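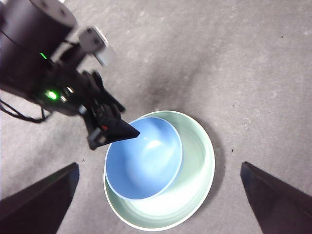

Ticket: Left arm stops with a force fault when picking the blue bowl off the green plate
Site: Clastonport
Cell: Ratunley bench, two arms
Status: Open, workaround in place
Priority: Normal

Reported problem

During the unstacking task the left arm goes down to the rim of the blue bowl, closes, starts to lift and then stops with a contact force fault. The right arm holds position and waits. After 20 seconds the Charbonneau controller times out and drops both arms to hold. The operator has to clear the fault at the panel and send both arms home by hand.

It does not happen on every run. In the last batch of 47 runs we logged 10 of these stops. All of them were in the unstack step. Stacking the same two dishes has not faulted.

Safety note: on two of the stops the gripper was still closed on the rim when the operator reached for the dishes. Do not reach in until both arms are home and the enable switch is off. The cell rules already say this and it applies here too.

What was checked first

Gripper calibration, left and right. Both passed.
Wrist cable routing on both arms. No snagging through the full wrist range.
Fingertip screws. One was a quarter turn loose on the left arm. Tightened, and the fault came back the same afternoon.
Controller log. The force reading climbs before the fingers finish closing, so the trip starts on the way down and only gets reported at the lift.

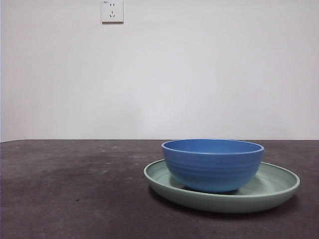
Page last changed: October, 4:20 PM

Update from bench testing

The bowl does not always end up in the middle of the plate. When it sits off center, the plate shows as a narrow strip on one side and a wide crescent on the other. The pick point is worked out from the bowl rim only, and the planner has no minimum distance to the plate rim. If it picks the narrow side, the outer finger can come down on the plate before the grip closes.

We ran the left arm at reduced speed with the pick point forced to the narrow side and got the fault three times in a row. With the pick point forced to the wide side it did not fault.

Things that made no difference:

Swapping the left gripper for the spare.
Restarting the Charbonneau controller between runs.
Raising the force limit. We tried this once at low speed and put it back. The arm pushed the plate along the table before it tripped, so please leave the limit alone.
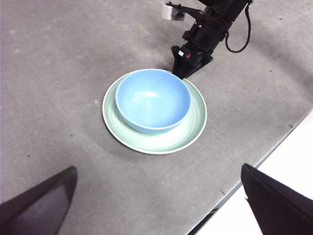 The approach angle matters as well. A steeper approach keeps the outer finger closer to the bowl wall and gives it more room over the plate rim, but the wrist gets near its joint limit when the dishes are set far from the arm.

Workaround until the fix is in

1. Set the approach delay to 800 ms on both arms.
2. Turn on "prefer wide side" in the task settings. It is off by default after a reload — check it at the start of each shift.
3. If the arm still stops, save the log before clearing the fault. Clearing it wipes the force trace.

Still open

Sustcombe has the request for a plate clearance check in the planner. They have the saved traces and have asked for one more with the right arm doing the pick, which we have not recorded yet. Ticket stays open until that build is loaded and a full batch has been run on it.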